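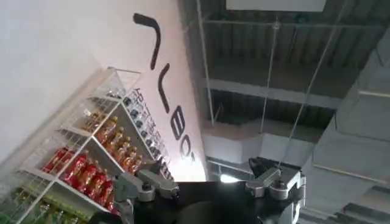
tworowsback

If a concert gets postponed and you can't make the new date, do you have to ask for the refund yourself or does it come automatically?

I have two seats for Garg at the Renness in Daren. The show was supposed to be Sep 19, 2026 and it has been moved to March. I got one email about it, which said "your tickets remain valid for the new date" and had a button to add it to my calendar. The word refund is in there once, near the bottom, with a link to a general help page. The new date falls on a work trip that I can't move.

I paid 200 dollars for the pair with fees, through Brolluvlow. One seat is still in my account and the other I transferred to my sister's account back when I bought them, so she could get in on her own if I was late. I also prepaid for parking in the garage behind the hall. I would like all of that back if possible. I've never had a show moved on me before, only canceled, and that time the money showed up without me doing anything.

merchline

You have to ask for it. With a canceled show the money is normally sent back without any action from you. With a postponed show the seller assumes you are keeping the ticket unless you tell them otherwise, and there is a deadline for telling them. Log in, open the order, and look for a refund request option on the order itself. If you miss the deadline you will most likely be stuck with the tickets and will have to resell them.

Do it soon. The deadline is counted from the day they sent the email about the new date. People mix that up and think it is counted back from the concert.

cheapseats_ed

I have been through this on Brolluvlow, also with a show at the Renness, so I can tell you how it went for me. They may have changed the steps since then, so read what's on your own order page before you go by what I say.

First, get the transferred seat back. When you transfer a ticket it sits in the other person's account, and the refund request only covers what is in yours. If you ask for a refund while your sister still has hers, you'll either get an error or you'll get money for one seat. She needs to open the ticket in her app and send it back to you. When I did it, the returned ticket took a few hours to show up on my side and I thought it had gotten lost. It was fine the next morning.

Once both seats are in your account, go to the order on a computer. The app didn't show me the refund option at all. On the website there was a line under the order total that said "Event rescheduled - view options," and clicking it gave me two choices, keep or request refund. Pick the refund, and you get a confirmation number. Write it down or save the page. My confirmation email never came, and the number was the only thing I had when I called later.

About the fees. There were three kinds on my order. The face value came back in full. The service fee came back too. The processing fee, which was charged once for the whole order, did not. Mine was 7 dollars and I didn't fight over it. Look at your receipt and see how yours is split up so you know what amount to expect. If you picked mailed tickets you probably won't get the postage back either, but since you transferred one of them yours must be on the phone.

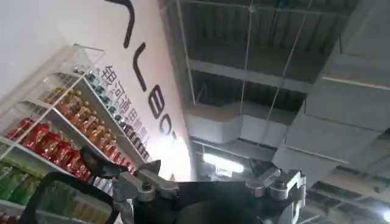

The parking is a separate purchase even if you bought it on the same screen. Mine had its own order number and its own email, from the garage company. The refund on the tickets did nothing for the parking. I had to write to the garage with the old date, the new date and a copy of the email about the change. They answered in a couple of days and gave me a choice between moving it to the new night or getting the money back. If you wait until after the original date they can say you had a valid space and didn't use it, so send that one before the nineteenth.

The money went back to the card I paid with. It took 9 business days. If your card has expired or been replaced since you bought the tickets, call the bank before you do anything else. Mine had been replaced after it got lost, with a new number, and the bank told me refunds to the old number get passed along to the same account. That was true in my case. If you closed the account completely it is more of a hassle and you'd need to talk to Brolluvlow on the phone.

A few other things that may or may not apply to you:

If you added the ticket insurance at checkout, it almost certainly does not cover a date change. I read through mine and it was for illness, a car breakdown on the way, jury duty and so on. A work trip was listed only if you had been laid off or relocated. The premium isn't refundable either, as far as I could find.

If any part of the order was paid with a gift card, that part goes back as store credit. It shows up under the balance in your account and there's no email about it.

If you'd already sold one of the seats to somebody, you can't ask for a refund on it, and whoever bought it has to go through whatever site they used.

And if you listed the seats for resale to see what they would get, take the listing down first. The refund option is grayed out while they're for sale. I spent an evening on that before I figured it out.

You might also check what the seats are going for before you give them up. Garg doesn't play Daren much, and the lower level of the Renness is small. With some shows you come out ahead by selling, with others half the room is trying to unload tickets for the new night and you'd lose money. The refund is a sure amount, so I took it. My seats were in the balcony behind the sound desk and I didn't think they would sell for much.

pedalboard77

I'd just keep them. They moved the last tour too and then it got moved again, to a weekend, and everybody who took the refund had to buy at the higher price. The March date might not hold either. Also the opener is different now and I think it's a better bill.

tworowsback

Thanks. My sister sent her ticket back last night and it was in my account this morning. The refund choice was on the website and not in the app, same as cheapseats_ed said. The deadline on my page was 30 days from the email, so I still had time, though less than I thought. I have a confirmation number now. The page says I'm getting everything except the processing fee.

I wrote to the garage too and haven't heard back yet. No insurance on mine. I did think about keeping them in case the date moves again, but I can't plan on that and my sister doesn't want to go alone.

One more thing in case someone finds this later. The seat numbers disappeared from my account as soon as I hit the button, so if you want a screenshot of the tickets for any reason, take it first.

Music & Shows > Concerts > Tickets and Refunds > Postponed show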